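Foam letters, and how I finally got them under control

We own a lot of foam letters. They came into the house in one big bag a couple of Christmases ago, and by February they were in the bathtub, the couch, the dog bed and (twice!) the dryer. I have tried bins, I have tried a zip pouch, and I have tried just hiding the whole lot on top of the fridge. What works at our place is a bit of washing, a bit of sorting, and a covered table, so I'm writing it all down here for anyone else who keeps stepping on an R.

Wash them first

Foam soaks up everything, and old bath letters get that gray speckly look if you leave them in a heap. I fill the kitchen sink with warm water and a squirt of plain dish soap, drop the letters in, and leave them for 30 minutes. Swish them around now and then when you walk past. No bleach! I tried it on a yellow one and the edges went crumbly.

Squeeze each piece flat between your palms, like a sponge, then rinse and squeeze again. If there's marker on them, a dab of baking soda on an old toothbrush gets most of it off. Crayon I've given up on.

Dry them standing up

Lying flat, they stay soggy underneath for ages. I stand mine on edge in the dish rack, between the plate slots, and open the window over the sink. Overnight is usually enough, though in July they're done by lunch and in winter I've had fat ones take until the next evening. Press one against a paper towel before you put them away. If it leaves a mark, give the whole batch longer.

Cover the table

I used to sort on bare wood and the little ones would skid off every time somebody bumped a chair. Now I put down a plain sheet first, one color, nothing printed on it. You can spot every piece, and when you're done you gather up the corners and shake the crumbs out over the porch rail. Mine cost $4 from the remnant box at Sodberg, the fabric place behind the post office, and it's been washed so often it's gone soft. Smooth it from the middle out with your forearm. A few creases at the far end won't hurt anything, so please don't get the iron out for this.

Sort onto plates, not into bowls

Bowls were my big mistake! Everything slides to the bottom and you can't see what you've got. Round plates are so much better, because the letters lie flat and you can move them around with one finger. We use old picnic plates, and I like to have a pale one in the mix so bright foam shows up on it. Leave a bit of table between the plates so little hands can get in there. Start with just a few letters on a plate and add more once everybody has the idea. 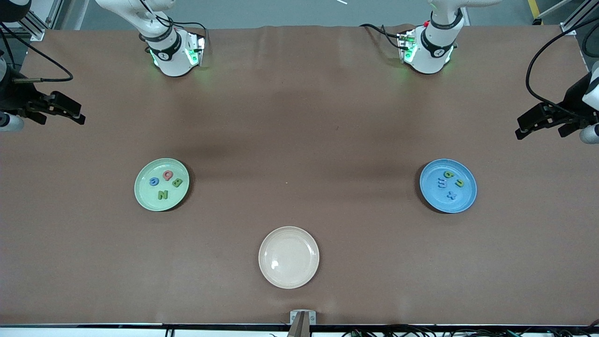
Pick one rule and stick to it

Sort by color, or by letter, or by which ones float best (my youngest's system, and it took a whole Thursday afternoon). Just don't switch halfway through or you'll be starting over. Color is the easiest for small kids. If you go by letter, watch out for N and Z, which are the same thing once somebody turns the plate, and an upside-down 6 will cause an argument.

Bag them up

Each pile goes into its own mesh produce bag, the kind with the drawstring. Air gets through, so if one piece was still a tiny bit damp you won't open the bag to a funny smell. I hang ours on a row of Skerard hooks inside the closet door, low enough for the kids to reach. We're at 22 letters in the blue bag alone, don't ask me how.

Torn ones can be patched with a dot of craft glue and a clothespin left on overnight. The really chewed ones I cut into little squares and stick under the chair legs so they don't scrape the floor.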